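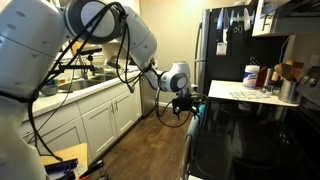
Why should a kitchen need a risk assessment at all, a former student of the Florken course once asked, when people have been cooking in kitchens for centuries and mostly keep their fingers? It is a splendid question, and a fair amount of this chapter grew out of the argument that followed.

Reading time: 14 minutes

Chapter 7
Sharing a room with an arm

The early chapters dealt with robots in cells. A cell has a fence, a gate and a switch on the gate, and when the gate opens the arm stops. The rules are old, well tested and pleasingly blunt. Now we take the fence away, and this is where the subject gets really exciting!

A home kitchen is a wonderful place to study good practice because so little of it was laid out with machines in mind. The aisle between sink and stove was made wide enough for a person. Knives may hang on a magnetic strip at shoulder height. A towel over the oven door is handy for the cook, but to an arm working nearby it is a soft, loose thing that can snag. Cables are worth a long look too, especially where they hang in loops along the arm, as a loop can catch on a drawer handle or a tap when a joint turns.

Start, then, with reach. Before any task is written, find the furthest point the tool can get to with every joint free to move, and list what lies inside that space. Students nearly always measure to the wrist and forget the gripper (and then forget whatever the gripper is holding, which may be a good deal longer). In the Derkari exercise at the end of this chapter you will do this for a galley kitchen with 2 work areas, and your list will be longer than you expect.

Next comes sorting. For each item on the list, ask whether it can be moved, covered or kept out of reach by limiting the joints. Sharp things come first. Blades count as a hazard even when the task has nothing to do with cutting. Heat comes next, then water near electrics, then anything that could trip a person stepping back in a hurry, such as tools left on or near the floor.

Only after that do we talk about speed and force. Many readers want to start there, and we do understand the pull, as the sums are great fun. But a slow arm can still push a knife off a rack. The Ogunleye method, which we follow from page 377 onwards, keeps the limits on motion until last for exactly this purpose, and the Plotton checklist uses the same order.

Have a pencil and a tape measure ready. Section 7.1 begins with the floor.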